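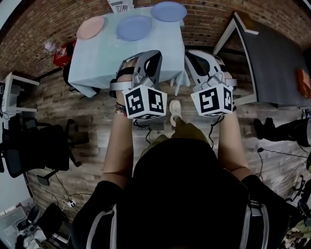

Edar Paper Workshop

Notebook entry, February
Subject: Zernalton parish ledger, paste trials and first repairs

The ledger was received from the Mfaume collection with its case detached and the first two sections loose. Collation was completed this morning. The volume has 412 leaves, all present, though the leaf following the index was bound in backwards at some earlier date. It will be left as found until the owner has replied in writing. The question was put to the collection office by mail, with a copy in the job folder.

Condition, in short: good rag paper throughout, strong in the center of the sheet and weak along the lower outer corner, where readers have turned the pages. Old mold staining runs through the last four sections. It was brushed out under extraction before the volume came to the bench, and no fresh growth was found under the microscope. The sewing is sound from the third section to the end. The spine linings are not original and are stiff with animal glue.

Ink. Spot tests were made on the two inks used for the main entries and on the red ruling. The brown ink did not move in water. The red ruling bled at once. It also bled, more slowly, in 70 percent ethanol. Washing is therefore ruled out, and every repair that crosses a ruled line will need to be done with as little moisture as possible. The bench card has been marked accordingly.

Paste. Three pastes were compared on scrap from the back endpaper, with the permission already on file.

Wheat starch, cooked 40 minutes and sieved twice: good tack, slight cockling on the thinner sheet. Wheat starch from the same batch, thinned and brushed out on a blotter before use: less tack, no cockling, edge of the repair hardly visible in raking light. Methyl cellulose, medium strength: flat and clean, but the repair lifted at one corner after flexing. The second is adopted for the corners. The third may still be of use for holding the linings in place while they are being reduced.

The first cook of the week was spoiled. The pan was left on the heat while the sieve was being looked for, and the paste caught on the bottom. Colleagues are asked to return the fine sieve to the hook beside the sink and to keep it out of the drawer with the bone folders.

Tissue. The Truris tissue in the heavier weight is a close match in color for the ledger, but it is too opaque over writing. The lighter weight, toned once with dilute acrylic and dried on polyester film, was accepted. Two sheets were toned today. The second is a shade warmer and has been labeled B. Please do not mix A and B on facing pages.

Repairs done: lower corners of the first section, both sides, dried under blotter and light weights with a change of blotter after ten minutes. The fourth leaf shows a hard line at the edge of the repair where the tissue was cut and should have been torn. It was lifted and done again — the replacement is satisfactory.

Spine. A methyl cellulose poultice was laid on a small area at the head. The glue softened well in 20 minutes and came away with a bone tool. The lining beneath it is printed waste in a small type, possibly from an almanac. It will be kept, flattened and placed in a folder with the ledger. A note has been added to the job sheet that it forms part of the object.

Board. The old boards are badly delaminated at the corners but can be reused. The front board was injected with thicker paste and is in the press until tomorrow.

Stock. The pH strips are nearly finished. Blotter is low. The next order should include both, together with another roll of the lighter tissue. The quoted price per roll is unchanged at 464 for the lighter weight, delivery included.

Outstanding:
Reply from the Mfaume collection on the reversed leaf.
Photography of the printed waste, both sides, before it is flattened.
Aging test on tissue A and tissue B. The cabinet is booked from 2 p.m.
Thread for the two loose sections. The linen on the shelf is too thick, and a thinner gauge is to be tried on a dummy first.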